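Jun 19, 2023. Notebook of the Preveck room set, written by Lụa. Shahram and Giang, please add your notes under mine and do not change what is already written.
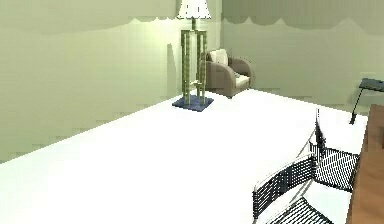 ## What I wanted to do today

To collect walking examples in the green room, the one with the floor lamp and the armchair in the corner. An example for us is one drive of the virtual agent from a start point to a goal, with the views saved on the way, the stick commands, and one sentence of instruction typed before the drive begins. The learner gets the views and the sentence, and it must give back the commands.

We already had 459 examples from the other rooms. The green room is the first with so much white floor, and Giang believes the learner will lose its sense of distance there. I believe it too, but I want to see it in the curves before we start to repair anything.

## Setup

- Simulator build: the same as last week, I did not update.
- Room file: green room, version 3. Version 2 had the armchair a little inside the wall.
- Drive speed: slow setting.
- Start points: drawn at random by the script, then I reject by hand those which begin inside furniture.
- Operators: me in the morning, Quyên after lunch.

## Morning

I made 30 drives before lunch. The first few I would not keep. My hand was still used to the fast setting and I pushed the stick too long, so the agent went past the goal and had to come back. Shahram says that coming back is also useful to learn from, and we may keep them if they are marked. I marked them "overshoot" in the comment column.

The sentence is harder for me than the driving. I wrote "go to the lamp" many times and then understood that everyone will write the same, and the learner will only know this one way. After that I tried to change it: "stop in front of the bamboo lamp", "go to the armchair behind the lamp", "move to the corner where the two green walls meet". The stand of the lamp looks like bamboo, so I allow this word. For the base I wrote "the blue square foot of the lamp". Giang asks if a normal person would say this. Perhaps not, but a normal person would understand it.

The folding chair with the black mesh is a problem. From above and at an angle it is difficult to say where is the back and where is the seat, and the white tubes almost disappear against the floor. Two times I wrote "stop at the back of the chair" and then could not decide myself if I had done it. I took these two drives out. For now the rule is: write "next to the mesh chair" and never front or back.

## Afternoon (from what Quyên told me)

She had three crashes of the recorder. All of them came when the agent touched the mesh chair. The simulator continued but the views file stopped growing, and the commands file went on alone, so the two are not the same length. She did not see it in the first crash and made several more drives on top. Those files are in the folder "check_first". Please nobody trains on them.

I repeated it in the evening with one slow push into the chair and got the same. It does not happen with the armchair or the lamp base. My guess is the collision shape of the mesh, which has very many small faces. Shahram thinks it is the logger. We did not agree, so we will test both.

## Small things seen

- The edge between left wall and floor is a little jagged. If the learner uses it as a landmark, the jagged line may move with the render setting. Keep the setting fixed for the whole set.
- The shadow of the lamp stand is on the left wall. I had one draft sentence with "the grey stripe on the wall" and removed it. We turn the light in the later sets and the sentence would become false.
- The small dark table on the right side: Quyên writes "side table", I wrote "little table". Both are fine, I leave both.
- Goals near the brown wooden piece need a name. I say "the wooden furniture" until somebody checks in the room file if it is a desk or a cabinet.

## To do

1. Giang: replace the collision shape of the mesh chair by a simple box, save as a new version of the room.
2. Shahram: make the recorder stop with a loud error when the two files differ in length.
3. Quyên: go through "check_first" and move the good ones back.
4. Me: a list of sentences we already used, so that the operators can look at it before they type.
5. Ask Nga if the Jovero machine is free for a short training in July. She said maybe, but the Grusora people have asked also.

Added by Giang, same evening: the box is in, I pushed the agent into the chair from three sides and the recorder kept running. Shahram can still be right about the logger, because the box makes everything lighter. I left the old shape in the folder so he can try it.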